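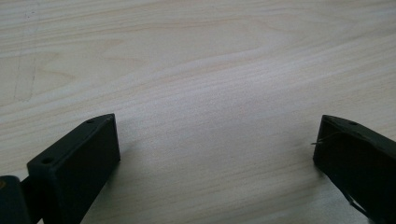 Vista de la cámara de muñeca de la pinza de mano: los dos dedos separados y, entre ellos, solo mesa.

**1/** Hilo sobre lo que hemos estado midiendo en Cistora desde febrero. El tema es pequeño: qué hacer con los fotogramas en los que la pinza no sujeta nada y lo único que hay delante es la superficie de trabajo. En nuestros datos son muchos más de lo que pensábamos.

**2/** Contexto rápido. Grabamos demostraciones con una pinza de mano: una persona la lleva, hace la tarea y la cámara registra lo que ve la herramienta. Con eso entrenamos una política por imitación que luego corre en el brazo. El montaje lo llamamos Drareck y el código de entrenamiento, Kozma.

**3/** Para recuperar la trayectoria usamos odometría visual con la misma cámara. Si la odometría falla, la demostración se descarta entera, aunque la tarea esté bien hecha. Esa era la regla hasta ahora.

**4/** Revisamos 426 demostraciones. Descartadas por la odometría: 51. Es un 12 % del trabajo de grabación a la basura, y al mirarlas una por una casi todas tenían lo mismo: un tramo largo con la mesa llenando la imagen.

**5/** La mesa de la foto es un buen caso. Madera clara, veta fina en bandas horizontales, un arco más ancho hacia la parte de arriba. A una persona le sobra para orientarse. A un detector de esquinas le da muy poco: las líneas son largas y de bajo contraste, y un punto sobre una línea se parece mucho al punto de al lado.

**6/** Es el problema de la apertura de toda la vida. Si te mueves en la dirección de la veta, la imagen casi no cambia. Si te mueves en perpendicular, cambia bastante. El error que medimos es direccional, y se concentra justo en el eje de la veta.

**7/** El rayón fino y oscuro de la esquina superior izquierda cruza la veta en diagonal. En una imagen así es de los pocos rasgos que dan información en las dos direcciones. Mientras siga a la vista, ayuda. Cuando sale del encuadre, vuelve la ambigüedad.

**8/** Segundo factor: los dedos. Son negros, mates, con bordes muy marcados contra la madera, y un orificio pequeño en una pieza oscura es un punto excelente para un detector. El inconveniente es que van solidarios a la cámara. Para el estimador son puntos que no se mueven nunca.

**9/** Con un fondo rico en textura, los puntos de los dedos quedan en minoría y el filtro de atípicos los elimina. Con la mesa sola pasan a ser mayoría, y el estimador concluye que la cámara está quieta. La mano avanza y la trayectoria estimada se queda parada.

**10/** La solución obvia es una máscara fija sobre los dedos. Ya la teníamos, pero dibujada con la pinza cerrada. Con la pinza abierta, los dedos ocupan otra zona y parte de ellos queda fuera de la máscara. Error nuestro, llevaba ahí desde el primer día.

**11/** También se nos escapaban las piezas finas. En la foto hay un alambre o pasador metálico muy corto que asoma por la cara interior del dedo derecho, y más abajo un cable o cordón oscuro que baja pegado a ese mismo dedo. El brillo del metal sobre la madera clara puede dar un punto de interés espurio.

**12/** Qué cambiamos:

- Máscara dependiente de la apertura, calculada a partir de la lectura del ancho de la pinza.
- Margen de 20 píxeles alrededor de los dedos, para cubrir lo que sobresale.
- Peso de la inercial más alto cuando quedan menos de 40 puntos válidos fuera de la máscara.

**13/** La tercera parte es la más delicada. La inercial deriva rápido, así que solo sirve de puente en tramos cortos. Si la mano se queda mucho rato sobre mesa vacía, el puente se cae igual. No hemos resuelto eso.

**14/** Resultado: reprocesamos las descartadas y recuperamos 31. Las otras 20 siguen fuera. En las que ya eran válidas no vemos empeoramiento, comparando la posición final estimada con la del marcador de referencia.

**15/** Separando por componentes, casi toda la mejora viene de la máscara. El margen aporta poco, aunque cuesta tan poco que se queda. El peso variable de la inercial solo salva unas cuantas, y en una de ellas la trayectoria es dudosa. La hemos marcado para revisión manual.

**16/** Kornél Bakos probó otra vía: pegar marcas impresas en la mesa. Funciona mejor que todo lo anterior en cuanto a odometría. Pero la política entrenada con esas imágenes aprende a apoyarse en las marcas, y al quitarlas falla el acercamiento al objeto. Para nosotros queda como herramienta de calibración.

**17/** Otra duda que nos han planteado los compañeros de Evovance, que usan una pinza parecida: ¿y si se recortan los tramos sin objeto y listo? Lo probamos. La política aprende a agarrar, pero no aprende a llegar. Los tramos de mesa vacía contienen la aproximación y la retirada, hay que conservarlos.

**18/** Sí recortamos las pausas reales al inicio, cuando la inercial indica que la mano no se mueve. Antes ese criterio lo daba la visión, y por lo explicado en el 9 marcaba como pausa tramos que no lo eran. Parte de las demostraciones «buenas» tenía cortes mal puestos por este motivo.

**19/** Limitaciones. Un solo tipo de pinza, una sola mesa clara, luz difusa y pareja. Con luz lateral es posible que la veta dé más contraste y el problema se suavice, o que las sombras de los dedos metan puntos nuevos que se mueven a medias. No lo hemos medido.

**20/** Si grabáis con algo similar, una comprobación barata: pintad los puntos que sobreviven al filtro sobre la imagen con la pinza abierta del todo y luego cerrada. Si aparecen puntos sobre los dedos en alguno de los dos casos, la máscara está mal.

**21/** Vamos a subir el script de la máscara al repositorio de Kozma, junto con la lista de demostraciones recuperadas y las que siguen fallando. Falta limpiar la parte que lee el ancho de la pinza, que ahora mismo depende de nuestro formato de registro.

**22/** Añado una corrección al 12: el margen de píxeles está medido en la imagen ya reducida, la que entra al estimador. En la imagen a resolución completa hay que escalarlo.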